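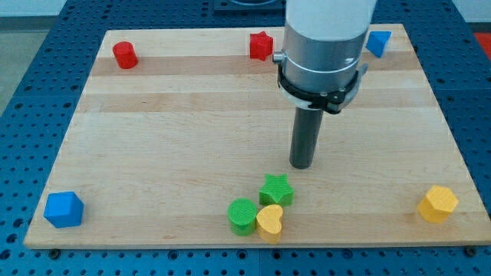
Posted late in August by the one who writes the pushing code
Filed under: diary, planner, grumbling

Up at 6:40 with an idea about the cost function, which by the second coffee had become a worse idea about the cost function. Went in anyway.

Eight blocks on the maple-looking board all day, and one gray rod to shove them around with. No fingers, no suction, no grasping, just a stick. I chose the stick. I wrote a paragraph in the Flanilent proposal explaining how much simpler a stick would make everything, and I think about that paragraph most afternoons.

The trouble is the front middle, where the green star, the green cylinder and the yellow heart have formed a club. The planner treats every block as a separate thing with its own little push model, and it does fine with loners. The yellow hexagon off on the right is a dream. The red cylinder in the back corner, same. Ask it to bring out the heart, though, and it happily plans a stroke that assumes the cylinder next door has no opinion. The cylinder has an opinion.

So the morning went to contact groups. If two footprints are closer than 2 millimeters, they get planned as one lump, and the lump has to be split before anything in it can be delivered anywhere. Splitting is its own primitive now. It's called "pry" in the code, because I got tired of "decompose_cluster_v3" and there is only me to complain.

Ran 300 rollouts in simulation before lunch. Lovely numbers. I have learned to distrust lovely numbers, and sure enough the friction was still set to whatever Zanside shipped as a default, on which a star slides like a hockey puck. Put in our own value, ran it again, got numbers I recognized.

Perception took the afternoon. The segmenter gets the colors right and then does something creative with the shapes. A star lying flat is a star. The red one, standing on end with a point in the air, is apparently a "hexagon, 0.61". The blue block tilted in the far corner is a different thing every time I ask. I added a class called "unsure" and told the planner to leave anything unsure for last – a policy I have been following in my personal life for years.

Also found out why replanning was so slow. The distance check was rebuilding the entire collision scene on every tick, board included, as if the board might have wandered off. Cached it. A tick went from 413 milliseconds to something I don't mind waiting for. One line moved up out of a loop, and I walked around feeling like a surgeon.

Ouali (the logging tool, may it be rewritten) ate the traces from before 3 p.m. and kept the ones from after, including 900 copies of the same warning about a stale transform. The warning is correct. I'll fix it when I'm a better person.

Still want a retreat motion that goes straight up before it goes sideways. At present the rod cuts the corner, and sooner or later it will clip a star on the way out and undo its own good work.

Clarnimham wants a progress note. I have written "contact-aware planning" in it and nothing else so far. Home by eight, soup, bed. Tomorrow: the heart, first thing, with pry turned on and the speed turned down.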